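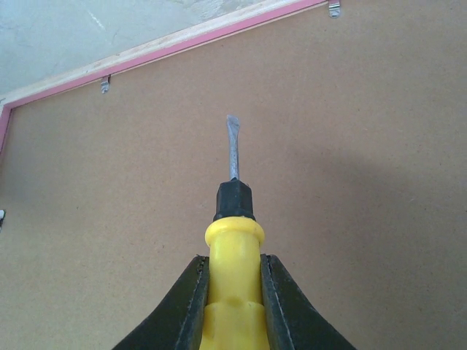 3.2 Treadmill pace and what the log said

I should admit up front that I'm one of the runners in this data set, so I had feelings about the results before I ran a single test. We pulled 3,031 treadmill runs from the Sostbridge club log and threw out anything shorter than a mile (sorry, warm-up people!). That left 1,614 runs from 146 runners, and most of those were easy 5Ks done after work.

My first guess was that folks would run slower indoors. I sure do, and I blame the TV. But when I matched each treadmill run to the same person's nearest outdoor run on the Bevan loop, the gap was tiny for the easy days and only opened up on the hard ones.
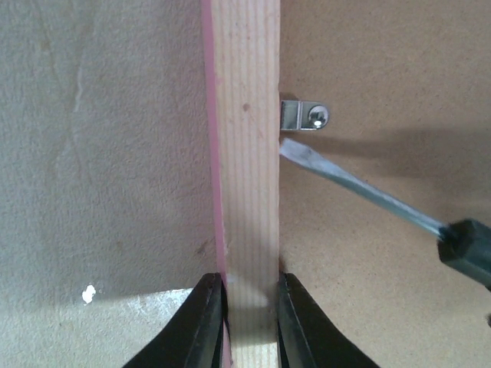 The hard days are where it gets messy, because the Fudomis belts and the older Billey belts don't agree on what a 9-minute mile is. I ran the same workout on both and came out feeling like two different people. So for anything faster than tempo pace I went with heart rate and left the belt speed out of it, and Figure 4 is drawn that way.

Figure 4. Heart rate by effort level, treadmill and outdoor runs, for the 40 runners who wore a chest strap both times.

You'll notice the two lines cross near the top end. I went back and forth on that for a while (I even reran it without my own numbers, just in case) and the crossing stayed put. Part of it could be heat, with no breeze indoors and everybody sweating buckets by the second interval. I don't have room temperatures for the January runs, so I can't test that one here, and I pick it up again in Section 4 with the smaller group.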